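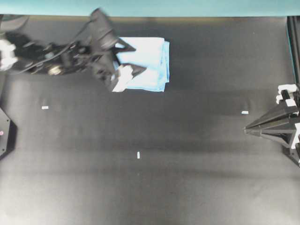
천 개기

천 개기는 펼쳐져 있거나 구겨진 천을 접어 부피를 줄이고 모양을 잡는 집안일이다. 행주, 수건, 손수건, 냅킨, 보자기처럼 네모난 천이 주된 대상이며, 옷을 개는 일과는 보통 구별한다. 옷에는 소매가 있고 네모난 천에는 소매가 없다는 점이 구별의 근거인데, 고무줄이 든 침대 시트를 어느 쪽에 넣을지는 아직 합의된 바가 없다.

빨래의 여러 과정 가운데 가장 기계의 도움을 덜 받은 부분으로 꼽힌다. 세탁과 건조는 단추를 누르면 끝나지만, 그 뒤에는 따뜻한 천 무더기가 남아 소파 한쪽을 차지한다. 이 무더기가 소파에서 보내는 시간은 가구마다 다르다.

목차
1. 명칭
2. 바닥과 깔개
3. 방법
4. 흰 조각
5. 구겨진 상태
6. 보관
7. 논쟁

1. 명칭

'개다'와 '접다'는 흔히 섞어 쓰지만 쓰임이 조금 다르다. 종이는 접고 이불은 갠다. 행주는 접기도 하고 개기도 하는데, 한 번만 꺾으면 접은 것이고 두 번 이상 꺾어 쌓으면 갠 것이라는 설명이 살림 책에 종종 나온다. 실제로 이 기준을 지켜 말하는 사람은 그 책을 쓴 사람 정도이다.

생활문화 연구자 팡라이칭(Lai-ching Fang)은 집안일 용어를 모은 소책자에서 천을 다루는 동사를 183개 수록하였다. 그중 8개가 '대충 갠다'는 뜻이고, '제대로 갠다'는 뜻의 단어는 '갠다' 하나뿐이었다.

2. 바닥과 깔개

천을 개는 데에는 천보다 넓고 평평한 면이 있으면 된다. 식탁, 침대, 다림질판, 방바닥이 모두 쓰이며, 무릎 위에서 개는 사람도 있다. 무릎에서 갠 수건은 가운데가 약간 볼록해지는 경향이 있다.

식탁을 쓸 때에는 깔개를 까는 경우가 많다. 매끄러운 상판 위에서는 한쪽 모서리를 당기면 천 전체가 따라오기 때문이다. 표면이 거친 깔개는 천을 붙잡아 주지만, 깔개 자체가 주름지면 그 주름이 갠 천의 밑면으로 고스란히 옮겨 간다. 이런 이유로 깔개를 먼저 펴야 하고, 깔개를 펴려면 그 위의 물건을 치워야 하며, 결국 행주 한 장을 개려고 식탁을 다 치우게 된다.

깔개의 색은 천과 대비되는 쪽이 권장된다. 어두운 회색 깔개 위에 하늘색이나 흰색 천을 놓으면 가장자리가 또렷하게 보인다. 다만 어두운 깔개에서는 보풀도 똑같이 또렷하게 보인다.

3. 방법

네모난 천을 개는 법은 크게 셋으로 나뉜다.

반접기
긴 쪽을 반으로, 다시 짧은 쪽을 반으로 접는다. 가장 널리 쓰이고 배울 것이 거의 없다. 모서리끼리 맞추는 것이 원칙이지만, 오래 쓴 행주는 네 모서리가 직각이 아닌 경우가 흔하다. 이때는 한쪽 모서리만 맞추고 나머지는 안쪽으로 숨긴다. 겉에서 보이는 면이 접힌 등이면 충분히 단정해 보인다.

삼단접기
긴 변을 셋으로 나누어 양쪽을 가운데로 포갠다. 가장자리가 안으로 들어가므로 올이 풀린 천에 유리하다. 첫 번째 단을 너무 넓게 잡으면 마지막 단이 삐져나오는데, 이를 고치려고 다시 펴는 사람과 그대로 뒤집어 놓는 사람이 있다.

말기
반으로 접은 뒤 한쪽 끝에서부터 돌돌 만다. 숙박업소에서 선호하며 가정에서는 손님이 오는 날에 한하여 나타난다. 세워 두면 대개 하나가 풀리고, 풀리면서 옆의 것을 민다.

어느 방법이든 첫 접기 전에 손바닥으로 천을 한 번 쓸어 공기를 빼는 것이 좋다. 한 겹일 때의 작은 주름은 네 겹이 되면 네 배로 두꺼워진다. 접은 더미를 옮길 때는 한쪽 끝만 집어 올리지 않고 밑을 받친다. 살림 강사 글레니스 던모어(Glenys Dunmore)는 이 마지막 동작을 "개기의 절반"이라고 불렀는데, 같은 강의에서 다른 동작 두 가지도 절반이라고 불렀다.

4. 흰 조각

천을 개다 보면 천이 아닌 것이 나온다. 세탁 표시가 적힌 라벨, 주머니에 있다가 따라온 영수증, 포장에서 떨어진 딱지 따위이다. 대개 작고 희며 네모나다. 한꺼번에 모여 있는 일은 드물고 깔개 여기저기에 하나씩 흩어져 있어서, 셋이면 손을 세 번 뻗어야 한다.

글자가 지워진 조각은 무엇이었는지 알아낼 방법이 없다. 그럼에도 곧바로 버리지 못하고 접시나 창틀에 얼마간 올려 두는 습관이 널리 관찰된다. 돌베아 지방의 풍습이라는 설이 인터넷에 돌았으나 그런 지방은 지도에 없다.

조각은 천을 접기 전에 먼저 걷어 내는 것이 순서이다. 접은 뒤에 발견된 조각은 보통 가장 안쪽 겹에 있다. 시트처럼 넓은 천은 식탁 밖으로 늘어진 부분까지 뒤집어 보아야 하며, 비스듬히 놓인 채로는 어디까지 보았는지 잊기 쉽다.
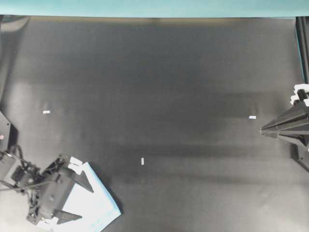 5. 구겨진 상태

개지 않은 천의 기본 상태는 구겨진 상태이다. 천을 아무렇게나 내려놓으면 위쪽은 둥글게 뭉치고 아래쪽은 퍼지며, 모서리 가운데 적어도 하나는 밑으로 숨는다. 개기의 첫 단계는 이 숨은 모서리를 찾는 일이고, 경험 많은 사람도 반대쪽 변의 중간을 모서리로 착각하곤 한다.

숨은 모서리를 찾는 법에는 두 가지 유파가 있다. 아무 데나 집어 들어 늘어뜨린 다음 가장 낮은 점을 잡는 '낙하파'와, 바닥에 둔 채 보이는 변을 손가락으로 더듬어 가는 '순례파'이다. 쇨베 노르딘(Sølve Nordin)의 안내서 『스탄도 살림법』은 낙하파를 지지하면서도 천장이 낮은 집과 키가 작은 독자에게는 순례파를 허용한다. 책은 762쪽이며, 그중 침대 시트에 관한 장은 끝부분에 이르러 문체가 눈에 띄게 거칠어진다.

연한 색의 천은 구김이 실제보다 적어 보인다. 하늘색 면은 볼록한 부분이 밝고 오목한 부분이 잿빛으로 가라앉아, 멀리서는 일부러 그렇게 늘어놓은 것처럼 보이기도 한다. 집주인이 이를 이용하여 "원래 그렇게 두는 것"이라고 주장한 사례가 있다.

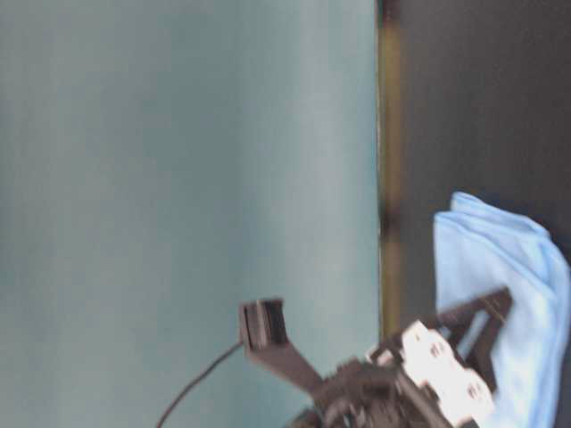
6. 보관

갠 천은 서랍에 눕히거나 세워 넣는다. 눕혀 쌓으면 맨 위의 두 장만 계속 쓰이고 아래쪽은 이사할 때 발견된다. 세워 넣으면 골고루 쓰이지만, 한 장을 빼는 순간 나머지가 기울기 때문에 서랍이 꽉 차 있어야 유지된다. 세워 넣기를 시작한 집에서 행주의 수가 늘어나는 것은 이 때문이라고 본다.

접힌 등이 위나 앞을 향하도록 넣는 것이 관례이다. 반대로 넣으면 네 겹의 가장자리가 그대로 드러나고, 꺼낼 때 한 겹만 잡혀 처음부터 다시 개게 된다.

마모(Mamow)에서 내놓은 서랍 칸막이는 갠 행주의 폭에 맞추어 나왔다. 어느 집의 행주에 맞춘 것인지는 설명서에 없다. 칸막이에 맞게 접는 횟수를 바꾸거나, 행주에 맞게 칸막이를 빼는 두 가지 해결책이 알려져 있다.

7. 논쟁

행주를 꼭 개야 하는가에 대해서는 오래된 이견이 있다. 불필요론의 대표 격인 칼럼니스트 호아 도안(Hòa Doãn)은 행주가 서랍에서 나와 펼쳐지기까지 걸리는 시간이 개는 데 걸리는 시간보다 짧다는 점을 들어, 한 바구니에 몰아넣는 방식을 옹호하였다. 이 글에는 독자 의견이 1,900건 달렸고 상당수가 글의 주제와 무관하게 바구니를 어디서 샀는지 물었다.

필요론 쪽에서는 달바 파군지스(Dalva Fagundes)의 반론이 자주 인용된다. 바구니 속에서는 마른 행주와 덜 마른 행주를 구별할 수 없고, 개는 동안에는 손이 자연히 그것을 안다는 내용이다. 파군지스는 반론 말미에 자신도 양말만은 바구니에 넣는다고 밝혔다.

짝이 맞지 않는 양말에 대해서는 별도의 항목을 참고할 것.

같이 보기
다림질
보자기
침대 시트 (고무줄이 든 것)
양말의 짝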